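Two nights is not a visit

Every July the same thing. The boats tie up at Sirnedholm, people come down the ramp with their lanyards on, and by supper they're gone. Some of them will tell you for the rest of their lives that they've been there. I used to be one of them. Six hours, a fish sandwich, a wool hat I never wore. Been there.

I want to argue for staying put. Not a new idea, I know. But I just got back and I'm annoyed, so I'm writing it down before the laundry is even done.

Some background. Four of us went this time, me and Jeptoo and Macario and Macario's sister in law, and the plan was the standard plan. Fly in, grab the car, loop the whole coast in nine days. Sirnedholm, then Kostis, then over the pass to Rirnura, then back down the other side with a stop every night. Macario had a spreadsheet. It had colors. Every lunch was on it.

We lasted three days.

What killed it was the packing. Nobody factors in the packing. You get to a place at four or five, you find the key, you figure out the shower, you eat somewhere close because you're too tired to look for somewhere good, and then in the morning it all goes back in the bags and the bags go back in the car and somebody's charger is still in the wall. We drove twenty minutes back for that charger. Mine. Fine.

And the driving! I love a coast road as much as anyone but after a while you're just looking at the back of a camper van. Jeptoo slept through the whole stretch before Kostis, which every guidebook says is the best part. She woke up in the parking lot and asked if we'd had the view yet.

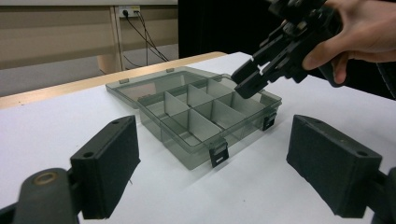
Words: Candela Arroyo
Travel Opinion | April 28, 2024

So in Kostis we quit. We asked the woman at the guesthouse if we could keep the rooms, she said sure, and we called ahead and canceled the rest. Lost the deposit on two places. I still think it was the best money we spent.

Kostis is not on anybody's top ten. Harbor, church, one steep street, a bakery that opens when it opens. The first full day I thought we'd made a mistake. We'd seen it by eleven. Macario walked up the hill and down the hill and started looking at bus timetables.

Then the second day the bakery lady remembered what I'd had. Third day a guy mending nets told Jeptoo about a path around the point, not marked, you go behind the last house and through a gate and keep the wall on your left. We took it. Sheep, wind, a little beach with no one on it. We went back the next day with sandwiches and stayed until the sun got low. None of that was in the spreadsheet and we'd have been two towns away by then.

I know what people will say. I've had this argument with Anas Chraibi over more dinners than I can count and he's not wrong about all of it. His line is that you might never get back, so see as much as you can. Vacation days are short. Flights cost what they cost. If you've saved up for years to cross an ocean, who am I to tell you to sit in one village and watch the ferry. When he did his big trip he slept in a diferent bed practically every night and he talks about it like the best month of his life.

OK. But ask him about any one place on it. He gets the towns mixed up. The good soup was in one of them, the waterfall was in another, he'd have to check his phone. I'm not making fun, I do it too. I have whole trips that are just a steering wheel and a series of lobbies.

There's the other side of it also, which is what it's like to live in a place everyone passes through. Shona McIver rents out rooms up in Sirnedholm and has for years, and she told me the one-night people are the hardest work and leave the least behind. New sheets every day. They don't eat in town, they don't buy anything but gas. They ask her what there is to do and then they don't have time to do it. The ones who stay a week, she says she gets cards from them at the holidays.

I don't want to get preachy. Cruises are how my mother sees the world and with her knees I'm glad they exist. If you only have the six hours, take the six hours, get the fish sandwich, it's a good sandwich. And some country is made for driving. Desert, maybe. Anyplace where the road is the point.

But if you've got over a week and you're the one making the plan, cut it in half. Then look at what's left and cut it again. Pick a base with a grocery store. Ibarra was going to be our last stop and I still haven't seen it, and everybody says its gorgeous, and I'm okay. Macario isn't, entirely. He brings it up.

Practical stuff since people always email. Ask for the longer rate in person or by phone, the booking sites mostly don't show it. Get a room with a kettle and a real table. Bring less, you can wash things when you're not moving every morning. Don't rent the car for the whole stay if there's a bus. We paid for ours to sit by the harbor getting salty and that one still stings.

Jeptoo is already talking about going back to Kostis. Same rooms if we can get them. She wants to see the view she slept through.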